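Progress report to the Ntuli fund, 10 February 2019
Prepared by Samer Bitar, Nastach workshop, Cendside

Dear colleagues,

In this period the work was mainly on the upkeep of the suturing cell. Both arms are again in service. The left grasper was exchanged in July, after its jaw joint became stiff, and the new one has now done 859 closing cycles under test. The right grasper is the old one, with new pins in the joint.

We check the jaws fully open before each session, both sides, over the tissue and with nothing held.
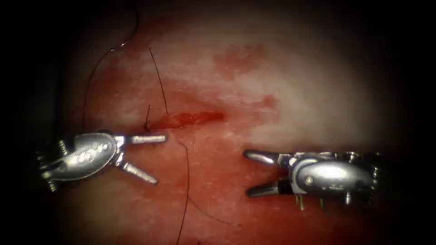

The cable tension on the right arm was still drifting at the start of the period. We corrected it two times. Bromlow sent us a softer spring, and with it the drift stays inside our limit for about 20 sessions. After this the arm must be calibrated again, and I have put this in the maintenance plan.

The wrist camera was also refocused. It must show the incision and the thread when the needle is worked — the shaft is so near to the lens that it will always be blurred, and we accept this.
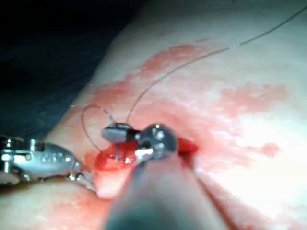
Cleaning takes more time than we wrote in the proposal. Blood dries in the small holes of the grasper body, so we now rinse directly after each session and oil the joints the next morning. The spare parts cost 3,728 until now, and 1,000 is left in this budget line. I ask for your permission to buy one more grasper from it.

With kind regards,
Samer Bitar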